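Beating the Draft Board: Can a Simple Model Pick Better Trades Than Our League Does?

Final report, Intro to Sports Data

Why I picked this

I have played in the same fantasy football league since my first year of high school, and every season the group chat fills up with the same argument. Somebody offers a trade, somebody else yells that it's robbery, and three weeks later we all forget who was right. When the project list came out and "anything with a scoreboard" was on it, I knew right away what I wanted to do. I wanted to go back and check!

The league is called Flurkgate (long story, it has to do with a kicker). We have kept our full trade log and weekly scores the whole time, so the data was sitting there waiting for me. I built a small tool to grade every trade and named it Uron.

The question

Does the team that looks like the winner on the day of a trade end up scoring more points from it by the end of the season? And if it doesn't, can a simple projection do better than our gut feeling?

The data

I started with 100 trades. Each one has the players going each way, the week it was made, and the result of our chat poll, where everybody votes on who won the deal. I love that we have those polls. It means I could compare what people thought in the moment with what the players did later.

Cleaning took way longer than I planned. Player names were a mess, with nicknames and typos all over the place, and a lot of the early trades were typed in by hand. I ended up throwing out 20 of them, mostly deals that involved draft picks for the next season. You can't fairly score a pick until it turns into a player, and by then the rosters are so different that I didn't trust the answer.

How Uron works

For every player in a trade, Uron takes his average points per game up to that week and pulls it toward the average for his position. Early in the season the pull is strong, and by the late weeks it is weak. So a receiver who explodes in the first 2 games doesn't get treated like a superstar yet. Then it adds up both sides and picks a winner.
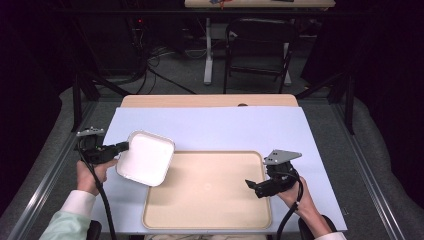 The other thing I had to handle was bench spots. In a two-for-one trade, the team getting one player also gets to pick somebody up off the waiver wire, and that pickup is worth something. My first version ignored this and it kept choosing the side with more bodies, even when those bodies were backup tight ends. I fixed it by giving the open spot the value of a typical free agent at that point in the season. It was a tiny change in the spreadsheet and it made a big difference in the grades.

I also tried a fancier version, Juletier, which looked at the upcoming schedule and gave players a boost for facing weak defenses. I was really excited about that one.

Results

The chat poll picked the right side in 44 of the 80 trades, so a bit better than a coin flip. Uron got 51. Juletier got 49, which hurt a little, given how many evenings I put into it. My guess is that defenses change so much during a season that the boost was mostly noise.

The most fun part was looking at where the poll and Uron disagreed. A lot of those were early trades where one side had a player coming off a monster game. The chat loved him, the model didn't, and the model was usually right. Late in the season the two agreed much more often – by then everybody kind of knows who is good.

Problems

Eighty trades is not a lot. A gap of seven between the poll and the model could be luck, and my shuffle test (I ran it 100 times) didn't rule that out. Injuries are another headache. If a running back gets hurt the week after a deal, the trade grades as terrible, even if it was a smart move when it happened. I left those in, since taking them out felt like cheating, but I'd like to run it both ways.

What I would do next

The Igwe league, which some people from my dorm play in, has offered to share its trade log too. Their scoring gives a full point per catch and ours gives half, so I'd need to convert everything before mixing them. I also want to grade the trades that got offered and turned down. We have some of those saved in old screenshots, and I'm pretty sure the best deal in league history is one I said no to.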